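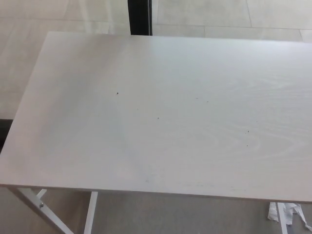

Figure 3. Tabletop with pale finish and faint wood-grain print.

Research > Heritage and Tourism > Working Papers
Filed under: Castle towns, Visitor studies, Guided tours
Last updated: September

4. Results: how visitors divide their time between the castle and the town

4.1 The morning visitors

The castle of Tresitier opens its lower gate at 9:00, and the first buses from Tavitz arrive shortly before this. In our material, the visitors who came with these buses behaved in a very regular way. They bought the combined ticket, crossed the first courtyard, and went directly to the chapel. The palace rooms were visited second, and the walk along the walls was kept for the end, if there was still time. Many respondents wrote that they did not know the walls could be visited at all before the guide mentioned them.

We received 898 questionnaires that could be used. The form was offered in four languages and it asked the visitor to draw his or her route on a simple plan of the hill. We were at first worried that people would refuse to draw. Most of them drew with pleasure, and some added comments along the line, such as "too many steps" or "here we ate the ice cream." These comments were of more help to us than the closed questions, which in many cases repeated what we already knew from the ticket office.

The morning group spent the greater part of its stay inside the castle. After the visit, the typical route goes down the main street to the parking place, with a stop at the shops near the gate. The lower town, with the old tannery, the two bridges and the parish church, appears on few of the drawn plans. Respondents who left it out gave lack of time as the usual reason. A smaller group wrote that there was no sign, and we must agree with them. The only sign to the lower town stands behind the ticket office, and it faces the people who are already leaving.

4.2 The afternoon visitors

The visitors of the afternoon are more mixed. Some of them come by the local train and walk up from the river, so they meet the lower town first whether they planned it or not. Their drawn routes are longer and have more turns. They also cross themselves, which suggests that people went back to a place they had passed, for a coffee or for a second look. One respondent drew nearly three full rounds around the church and explained that she was looking for the door.

For these visitors the castle is one stop among others. They often bought only the ticket for the courtyards and the tower. When we asked what they would remember, they named the view from the upper bridge almost as often as the chapel. Xia described a similar result in her earlier work on Tavitz, where the visitors arriving on foot gave more weight to streets and small squares. We would be careful with a direct comparison. Tavitz is flat, and its castle was built into the town, so a visitor there passes from one to the other with no effort. In Tresitier the hill decides much of what people do, especially in hot weather and especially with small children.

4.3 Guided and unguided visits

The castle administration offers guided tours in the palace. In the courtyards the visitor is free. Since last season there is also the audio guide Zulton, which can be borrowed at the ticket office against a deposit. We expected that the users of Zulton would follow a freer route than the guided groups. The drawn plans do not support this. The audio guide numbers its stops, and people followed the numbers in order, also when this meant that they waited in a line before stop 4 while the next room was free. Several respondents asked if it is permitted to skip a number. It is permitted, and the device says so in the introduction, but the introduction is long and it seems that many people do not listen until the end.

The guides themselves saw this matter differently. In the interviews done by Anežka Beneš, they told us that a good tour depends on changing the order of rooms when it is necessary. An older guide gave the example of the armory, which she shows first to school groups and last to everybody else. Another guide prefers to tell the story of the fire outside, in front of the burned stones, and for this he needs dry weather. Such decisions are not written in any document of the castle. They pass from one guide to another during the first season of work, and they are lost when experienced people leave.

4.4 The evening

The castle closes at 17:00, and by 18:00 the upper town is very quiet. The guesthouse Charvát, on the corner below the gate, is the largest place to sleep in the upper town. Its guests form a small part of our sample, but their plans are worth a separate comment. They used the town twice, once in the day as all other visitors and again in the evening, when they walked without a plan. The evening lines go into side lanes and down to the water. In these lanes there is almost no light and no information board, and the guests wrote that they liked exactly this.

It would be wrong to conclude from here that the lower town needs no signs. The guests who stay the night have time to lose their way, and the morning visitors do not have it. For the second group, one clear sign in the first courtyard, placed before the chapel, could already change the route. We discussed this with the administration, who were in favor, although the heritage office must approve any object that is fixed to the old wall. A free-standing sign would avoid the question.

4.5 Limits of the results

The drawn routes come from memory, and memory makes a walk simpler than it was. We compared a part of the plans with notes taken by our assistants in the courtyards. The order of the main stops was mostly correct. Short stops were often missing, in particular benches, toilets and the drinking fountain. Families usually filled in one form together, so the route of a child who stayed outside with a grandparent is not visible to us. We also have few answers from large bus groups, because their stay is fixed by the driver and they had to leave before the form was finished. Section 5 returns to this group, with the interviews of the tour leaders.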